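Stop Phishing Your Own People

Writing this fast because the renewal is due and I want it said before somebody signs it again.

The fake phishing emails. You know the ones. Your package could not be delivered. Your vacation balance has changed. Somebody in accounts clicks, a red page comes up with a cartoon fish on it, and now she has a training module to finish before the end of the month. Fourteen slides, a quiz, a certificate she'll never print.

I ran that program at Loro for two years. I picked the templates. I was good at it, too, which is the part I don't love. I think we should have stopped after the first round, and I think most places should stop now.

Start with what the number means. Click rate. Everybody reports click rate. Ours was 17 percent when we started and it went down, and I put the line going down on a slide and people nodded. Then one spring I used a harder template, a fake note about parking passes, and it shot right back up. Did the staff get dumber over the winter? No. I wrote a better lie. The click rate measures the person writing the email at least as much as the people reading it. If you want the line to fall, send easier ones. Nothing stops you. The vendor dashboard even has a little difficulty slider, and guess who gets to move it.

I've heard every defense of this. Tomás Foley, who had my job before me, used to say it keeps people on their toes. Maybe. On their toes about what, though? What I saw was people getting very good at spotting our tests. They learned the link format. They learned that the tests came mid-morning. There was a chat channel, I found out later, where whoever spotted it first warned the rest, and at the time I was annoyed about that. Thought they were cheating.

Think about it for a second. A group of employees sees a suspicious email and tells each other within minutes. That is exactly what you want. That is the entire goal! And I asked a manager to shut it down becuase it was spoiling my numbers.

She didn't do it, thank God.

Then there's the bait itself. The templates that work best are the cruel ones. Bonuses. Layoffs. A change to the health plan. Vendors will sell you these and tell you real attackers don't play fair, and sure, real attackers don't. Real burglars break windows too and the landlord doesn't go around with a brick. We sent a bonus template once, in December. Brittany Lachance in the warehouse office believed it and called her husband. She told me so to my face, very calm, and I had nothing to say back. She never reported another email to us, real or fake. Why would she. We were the ones who'd lied to her.

You can't get that back with a pizza lunch.

What bothers me more, looking back, is where the blame goes. The whole setup says the last line of defense is a tired person with 20 tabs open, and if that person slips, it's their failing. But clicking links is the job. A recruiter opens attachments from strangers all day. So does anyone who handles invoices. If one click by one person can take down payroll then the problem was sitting there long before the click. It was in the mail rules, and the shared admin password, and the laptop that let a downloaded file run with no questions asked.

I'll give you a case. Bader, a supplier we worked with, had a real one. Invoice fraud, proper nasty, a thread hijacked halfway through with the right names and the right tone. Nothing in any training I ever bought would've caught it. The grammar was fine. The sender was the real sender, because the real sender's mailbox was already gone. What caught it was a dull rule in their finance team: any change of bank details gets a phone call to a number already on file. Eduardo Pangilinan made the call. He wasn't suspicious at all, he told me. He just always makes the call.

That rule costs nothing. Nobody has to be clever. It works on a person who slept four hours.

So, what I'd spend the money on. In no real order.

Hardware keys, or passkeys, for everybody, and start with the people who move money. A password typed into a fake page is a bad day. A key that refuses to talk to the fake page is a boring day. We put this off at Loro on cost and then spent nearly the same amount on the testing subscription. I have looked at both invoices side by side. Wouldn't recommend it.

Take admin rights off the everyday accounts. Yes people will complain. I complained, it was my account.

A report button that a human answers. This one I feel strongly about. At Kinsella, where I went after, reports used to go into a box with an auto-reply and that was the last you heard. Lesego Zwane changed it so each one got an actual sentence back from an actual person. "Good catch, that's a bad one, we've pulled it from everybody's inbox." Or "this is fine, it's from the benefits people, thanks for checking." Took her team a chunk of every morning at first. But reports went up, and they came in quicker, and you could see people start to enjoy it a bit. Early reports are worth more than a low click rate. One person telling you at 9:05 lets you yank the thing before the rest of the building gets to it.

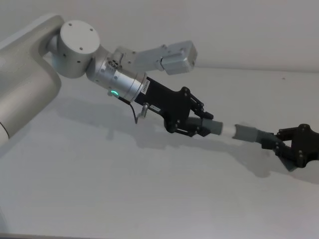 Should a company ever run a phishing test, then? Once in a while, to test the security team: send one, tell staff beforehand that it's coming this quarter, and time how long it takes from the first report to the message being pulled.

Notice who's being graded there. Not the warehouse office. Us.

And no names. I mean that one. Don't keep a list of who clicked, don't send it to managers, don't let it anywhere near a review. The minute clicking has a penalty, people hide it, and a hidden click is the worst kind there is. You want the person who typed their password into something weird to come running down the hall. They won't run toward a person who's going to assign them slides.

The pushback I get most is compliance. The auditor wants it, the insurer wants it, it's in the questionaire. Fair, some do. Read the wording though. Ours asked for "security awareness activity" and a record of it. It didn't say trick your coworkers. Saranya Krishnan does this for the Wovthorpe offices and what she files is a short talk, given live, where she walks through a real attack that hit them that quarter. What it looked like, who reported it, what got fixed. Takes less time than the module. People show up and ask questions, some of them good enough that she's changed mail rules over them. The auditor took it without a word.

If yours really does insist on simulations, then fine, do the minimum and do it kindly. Skip the bonus bait. Skip the cartoon fish.

The other pushback is that I'm letting people off the hook, that some folks really are careless. Sure. Some are. I've met them, a couple were vice presidents, and they were always mysteriously exempt from the tests. But a careless person with a hardware key and no admin rights can do a lot less damage than a careful one without them. I know which of those I'd rather be on call for.

One more thing and then I have to go. When I told the vendor at Loro I was thinking of dropping the subscription, the rep asked what metric I would show the board instead. Good question, and it stumped me at the time. I'd answer it now. Show them the minutes from first report to cleanup. Show them how many accounts still run on a password alone. Show them how many people reported something real. Those are harder to get and they don't make as pretty a line, and some quarters they'll go the wrong way -- which will be your fault, and you'll have to stand there and say so.

Renewal notice is still in my inbox. From the real vendor, I'm pretty sure. I called to check.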